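Reading time: 2 min

Re: [sim-grasp] Parallel vs. three-finger in the dining room set

Vignesh Naidu wrote:
> I ran the Weldale parallel gripper through the kitchen task again
> with the new controller gains. 915 good picks. The Kotian three-finger
> got 1,142 on the same seeds. Before we drop the Weldale, can somebody
> check whether the camera pose is the same in both configs? Mine was
> edited in September and I don't trust it.

Vignesh,

I checked. The poses are not the same. The Kotian config has the overhead camera 6 cm higher, so it gets a cleaner view of cup rims. I don't think that explains the whole gap, but it has to be fixed before we compare anything.

Other things I found while I was in there:

- The controller rate matches in both files. Gains match too.
- Your Weldale run closes on the cup at full speed. I cut that by half and it stopped knocking the cup over on my machine.
- Thin objects are still bad for both grippers. The three-finger does a little better if it comes in from the side.
- The room loads fine under Clasholm. With the Oven build I get a warning about chair collision meshes. It's harmless as far as I can tell, but please send me your log if you see it.

I'd like to rerun both with one shared camera file and the arm parked out of view at reset. I put the file in the configs folder under shared. Use that one and delete your local copy. It takes around 2 hours per gripper here.

My reset view is attached so you can compare it with yours. If the tiled block doesn't fill the left side, you're still on the old pose. 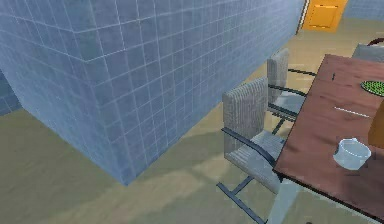

Reset view, shared camera file, table at right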